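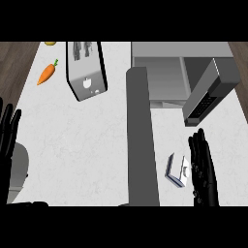 A carrot and a gray toaster on a white marble-patterned countertop.

Kitchen Work at Hughes Court: What to Expect This Fall
By Cadi Llewellyn, June 6, 2019

The first round of kitchen work is finished. There are 158 apartments at Hughes Court and 38 of them now have new counters, sinks and faucets. The rest will follow in order by building, with the next round beginning in October. We had hoped to keep going straight through the summer, but the plumbing crew had other jobs booked and it made more sense to wait than to bring in a second crew for a few weeks.

Most of the calls to the office lately have been about the same few questions, so they are answered in this issue. If you live in one of the apartments already done, skip ahead to the section on care.

What gets replaced

Counters, sink, faucet, drain and the shutoff valves under the sink. The backsplash is replaced only where it comes off with the old counter. In the older buildings it was glued straight to the wall and usually has to go. In the two buildings by the Urkby Road entrance it was put up separately and can stay if it is in good shape.

Cabinets are not part of this job. We know a number of them need work. Doors that won't close, broken hinges and drawers that have come off the track should be reported as ordinary repairs, and you do not need to wait for your kitchen date to do that. The crew will not fix cabinets while they are there, so please don't ask them. They are paid by the apartment and have a schedule to keep.

Floors are also not part of this job. The crew lays down paper and boards before they bring anything in. One floor was scratched in the first round and it was repaired at no charge to the resident.

Cost

The average cost came to $2,139 per apartment, including labor and hauling away the old counters. That is a little under what was set aside. The money comes from the building reserve and there is no special charge. Your rent does not change because of the kitchen work.

Picking a pattern

You have a choice of counter pattern: white marble, tan stone or plain gray. All of them are Trokex, all cost the same and all have the same square front edge. Sample pieces are on the table in the office and you can borrow one overnight. I would suggest doing that. The tan looked fine to me in the office and nearly orange under the light in my own kitchen.

Of the kitchens finished so far, most have the white. The gray was second. If you don't return the choice form you will get the gray, which is the one the supplier always has in stock. Forms come with your first notice and are due back within a week. Once the counter has been cut we can't change the pattern, and that has come up more than once already.

A few people have asked about bringing their own counter or paying extra for real stone. The answer is no. Some of the base cabinets would not hold the weight, and we would have no way to repair it later.

How the work goes

You will get a first notice three weeks ahead, with the choice form and the date someone will come to measure. Measuring takes less than half an hour. A second notice gives the date of the work itself. It will be under your door and also sent by email if we have an address for you. If you have changed your email in the last year, please let the office know.

The work takes 2 days. On the first, the crew from Fandard takes out the old counter and sink, checks the cabinets for level and sets the new counter. On the second, the plumber connects the sink and faucet and tests the drain. You will not have water in the kitchen overnight. The bathroom is not affected. The crew starts at 8:00 and is usually out by mid-afternoon.

You don't need to be home, but somebody has to let them in, or you can sign the key form and the office will do it. Dogs and cats need to be shut in another room. The front door stays propped open for much of the first morning while the old pieces are carried out.

Getting ready

Clear everything off the counters. In the first round this was the biggest cause of delay. The crew will not move your belongings, and if the counters are full they will go on to the next apartment and you will be put at the end of the list.

Empty the cabinet under the sink and the top drawers as well. The old counter is screwed down from underneath and they need to reach up inside. Dust does get into the drawers, so anything left in the lower ones should be covered with a towel or a trash bag.

The refrigerator can stay plugged in. The stove will be pulled out and pushed back. On gas stoves, the line is shut off for part of the first day and the crew will check for leaks before they leave. If you smell gas after they have gone, leave the apartment and call the gas company from outside, then call us.

Folding tables can be borrowed from the laundry room closet. There are four of them. Sign the sheet on the inside of the door and bring the table back when your kitchen is finished. One is missing from the first round, and if it is in your apartment we would like it back.
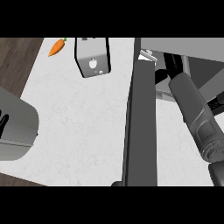

White marble with faint gray veining, alongside a dark brown wood floor.

Looking after the new counter

The Trokex surface is easier to live with than the old one, but it is not proof against everything. Wipe it with dish soap and warm water and dry it with a cloth. Don't use scouring powder, steel wool or oven cleaner. Those will dull the finish and it can't be polished back.

Hot pots need a trivet. A pan straight from the burner will leave a mark, and a slow cooker left running in one place all day can lift the surface at a seam. Put a board or a folded towel under it. Toasters are fine where they are, but pull them out from under the cabinet before you use them. We had a scorched cabinet bottom in Building C last winter, before any of this work began.

Use a cutting board. Small scratches show more on the gray than on the white.

Coffee, tea, beet juice and mustard will come off if you get to them the same day. For one that has set, mix baking soda and water into a paste, leave it for ten minutes and wipe it off without rubbing hard. If that doesn't work, call the office before trying anything stronger.

Keep an eye on the seam behind the sink. There is a bead of caulk along the wall, and it should be unbroken. If you see a gap, report it. Water getting in behind is what ruined most of the old counters, and a gap takes five minutes to fix when it is caught early.

The new faucets

They have a single handle, and cold is to the right. The spray head pulls down and should go back up by itself. If it hangs loose, the weight on the hose under the sink has probably caught on something stored there — move things away from it and try again. There is a small screen in the tip of the faucet that collects grit for the first month or so. If the flow gets weak, unscrew the tip by hand, rinse the screen and screw it back on.

Problems from the first round

We had nine callbacks. Five were slow drips at the drain, all fixed by tightening. Two were counters that were not level and had to be reset. One sink arrived with a chip and was swapped, and one faucet was faulty. Fandard covers its work for a year from the date of installation, so if anything looks wrong, tell us now and don't wait for the yearly inspection.

Building order

Building D is next, then E, then A. The order for F and G has not been set and depends on the hallway painting, which is being done by a different company. We will print the dates when we have them. Residents who will be away for a long stretch this fall should tell the office by the end of summer so their apartment can be placed early or late.

Spare counter pieces

Some of the sink cutouts were saved. They are plain rectangles with rough edges and make decent plant stands or workbench tops. They are in the bike room, against the back wall, and are free to residents. Anything left when the next round starts will be thrown out.

Choice forms, key forms and sample pieces are at the office during regular hours. Repair requests can go in the box by the mailboxes.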